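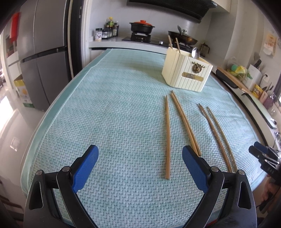
Chapter 4
Woven Surfaces in the Home

4.1 Scope of the chapter

Chapter 2 dealt with fibers and yarns taken singly. The present chapter takes up what happens when yarns are interlaced to make a flat sheet, and how the pattern of interlacing governs the way the sheet lies, wears and cleans. Table coverings serve as the main case. They are cheap to test, they carry light loads, and their faults show early.

A weave has two sets of yarns. The warp runs the length of the loom and is held under tension. The weft is passed across it. The order in which each weft yarn goes over and under the warp is called the interlacing order, and it is written on squared paper as a point diagram.

4.2 Plain weave and twill

In plain weave the order is one over, one under, and it shifts by one yarn in each row. The number of crossings is the highest possible for a given yarn count, so the cloth is firm and resists shear.

In twill the yarn passes over two or more before going under. Each row is stepped sideways, and diagonal lines form on the face. When the direction of the step is reversed at set intervals, the diagonals meet and the result is a zigzag. If the lines are also offset where they meet, the weave is properly a herringbone — though the two names are often mixed in trade use.

Hollmann's rule, used throughout this book, states that longer floats give a softer sheet and a less stable one. A float is any length of yarn that lies free between two crossings.

4.3 Edges and ripples

A cut weave frays unless the edge is bound. A stitched border solves this but adds a strip whose stretch differs from that of the body. Where the border is shorter than the sheet it holds, the surplus is taken up as ripples.
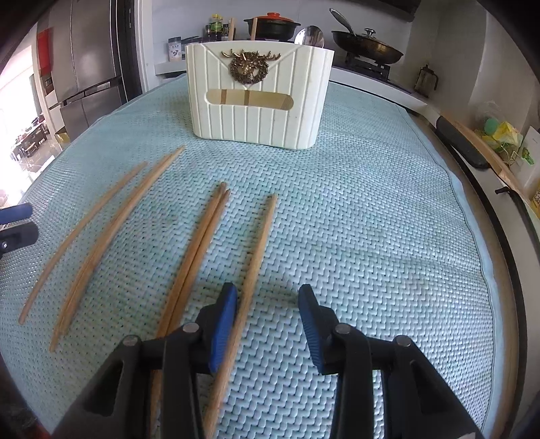
4.4 Terms used in this chapter

Crimp: the waviness of a yarn caused by crossing others.
Float: see 4.2.
Repeat: the smallest block of the point diagram from which the whole can be built. The Plaselow samples in the exercises have a repeat of 32 yarns.
Sett: the number of warp yarns per unit of width.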